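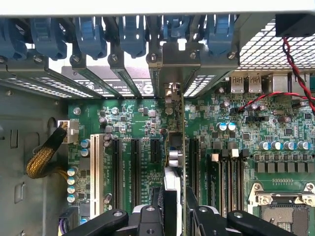
Slot area, cover off. Blue retention clips along the rear wall, one card fitted.

WORKSTATION INTERIOR CHECK – STUKDALE WORKSHOP
Sheet 3, expansion slots and rear panel
Use for all tower units before they go back to Bruda or Zudley.

Before opening
Power cord out, power button held down to drain – OK
Wrist strap on and clipped to bare metal – OK
Side cover off, screws in the tray – OK
Comment: one cover screw was cross-threaded. Replaced from the Vidmar cabinet, second drawer.

Slots and clips
Retention clips present – OK
Clips open and close by hand without force – SEE COMMENT
Card bracket seated against the rear wall – OK
Card level in its slot, no sag – OK
Slot divider screws snug – OK
Comment: one clip is stiff. It does hold. Do not pry these with a screwdriver, the blue plastic snaps and we are short on spares.

Card
Capacitor tops flat, no bulge or leak – OK
Black chip, no scorching or cracks – OK
Connectors at the top of the card, no bent pins – OK
Comment: hold the card by its edges if it has to come out.

Wiring
Red and black pairs, insulation not nicked – OK
Pair across the board pushed fully onto its header – OK
Wires clear of the cover when closed – SEE COMMENT
Comment: the pair on the mesh panel side can get pinched. Tuck it in before the cover goes on.

Rear panel
Vent holes free of dust – OK
USB ports, shells straight – OK
Printed label still readable – OK

Closing up
Loose screws accounted for – OK
Cover on, latched – OK
Power-on test, 60 minutes – OK
Fan at 100 percent for the last 3 minutes – OK
Comment: slight rattle at full speed, gone at normal speed. Check again in March.

Result: PASS, with comments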